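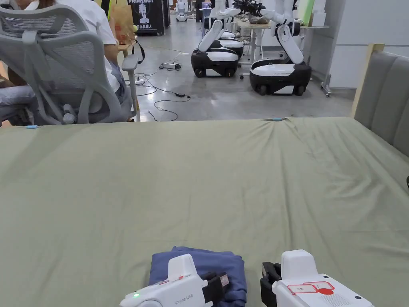 A bed is the wrong place to fold anything, one reader wrote after our October pages on linen care, and a household that owns a table should use the table. The letter drew more replies than the article had. Most of them disagreed, and several came from homes in which the largest table would not hold a bath sheet opened to its full width.

The Wernen Home Institute has taught household linen care in Lirbridge since 2000, and its course book gives seven pages to the folding surface. Its position is a moderate one. A table gives a sharper crease and spares the lower back. A bed gives room, and for large pieces room matters more. The institute asks only that the bed be made first, with the bottom sheet drawn tight and secured along its edges. Clips are acceptable where elastic has weakened. A plain sheet in a pale color is preferred, and a dark blue cloth laid on sage green shows its corners plainly, even in poor evening light.

Large cloths should be opened in the air before they are laid down. The two upper corners are taken, one in each hand, and the cloth is allowed to hang until its weight has drawn out the worst of the folds. The top edge will dip between the hands. This does no harm, provided that both corners are held at the same height.
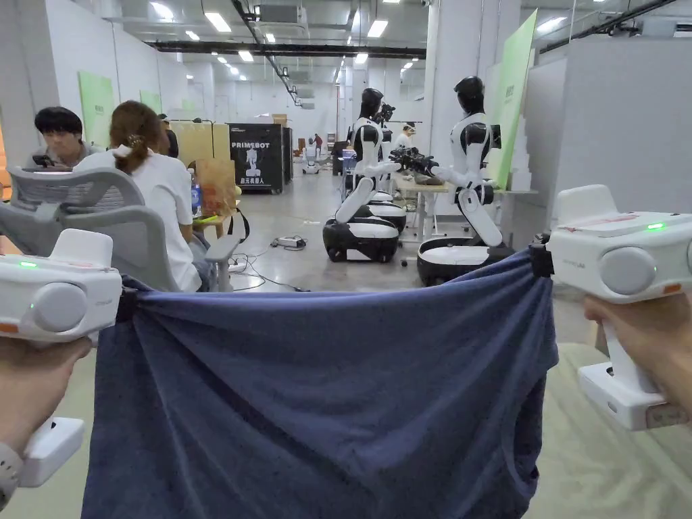

Should a towel be folded in half or in thirds first? The depth of the shelf decides the matter: thirds suit a narrow shelf, and halves suit a deep one. Jeltero, which supplies linen to guesthouses in the Lirbridge district, folds its bath towels in thirds lengthwise and then in half twice, with the closed edge facing out.

Clothing follows the same order of work, although seams complicate it. Heavy blue cottons are best laid flat and smoothed from the center before the first fold is made. A pile that has been stacked in haste will lean, and the lower pieces will take creases that later have to be ironed out.

The surface itself is the more common difficulty. Beds collect whatever is carried into a room. A backpack comes to rest against the headboard, and a phone, a pen and a few papers are set down beside it. The course book recommends that such items be moved to a chair before work begins. Many households will simply fold at the other end.

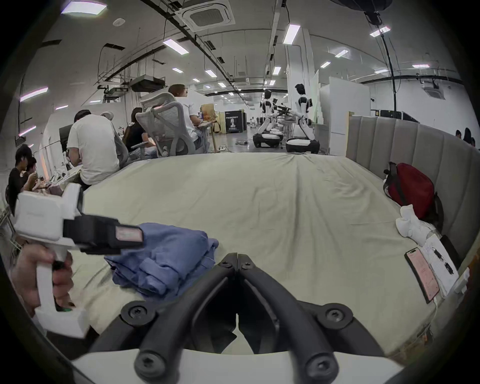
Putting Linen Away

Folded pieces should leave the bed within the hour. The Kourkoulas linen press, kept in the institute's teaching room, has slatted shelves that allow air to pass beneath each stack, and students are asked to place newly washed items at the bottom so that all are used in turn. Closed cupboards serve equally well if the doors are opened from time to time.

Filed under: Home & Household > Linens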